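Ticket 61: Hand-held gripper, jaw closes late and sticks part way
Site: Drutdale workshop
Raised by: Asmaa Tazi
Assigned to: Taha Slaoui
Priority: 2
Status: Open, waiting for parts

Asmaa Tazi, 09:15
Gripper 3 isn't closing properly. Squeeze the trigger and the fingers stay put for a moment, then snap shut. Twice this morning they stopped part way and I had to push them together by hand. One of those times my thumb was between the pads. No injury, but it pinched. I've stopped using it and put a tag on the handle.

Taha Slaoui, 09:50
Thanks. Please leave it tagged. Does it do it with nothing in the jaws, or only when you're picking something up?

Asmaa Tazi, 10:05
Both. Worse when I tilt it to the left. The recorded jaw width doesn't match either -- it reads closed while the fingers are still apart.
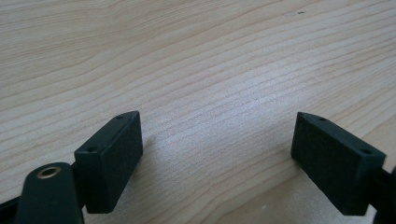
I also tried restarting the recorder and running the width calibration again. It passed, then the reading was wrong again after 15 cycles. The other gripper on the same recorder is fine, so I don't think it's the software.

Taha Slaoui, 11:30
Agreed. Had it on the bench with the power off. The pad screws are tight. The left finger has play at the pivot that the right one doesn't, and you can feel it catch if you load it sideways. The trigger cable is all right. I think the pivot bush has worn and the finger is binding on it. That would explain the width reading too, as the sensor is on the trigger side and doesn't see the finger lag.

Mounir Metwally, 11:45
Was this one of the units that came back from Jemholm? Those had the old bushes.

Taha Slaoui, 12:10
Yes, it was. I've asked Boltico for new bushes for both fingers. They say Saturday. Please don't grease it in the meantime, it gets on the pads.

Asmaa Tazi, 13:20
What about this morning's recordings?

Taha Slaoui, 13:35
Mark anything from gripper 3 as suspect and keep it out of the Bennani set. Cúc Kim will check the widths against the video and decide what can stay. I've logged the thumb pinch as a near miss. Ticket stays open until the bushes are in and it has done a full run without sticking.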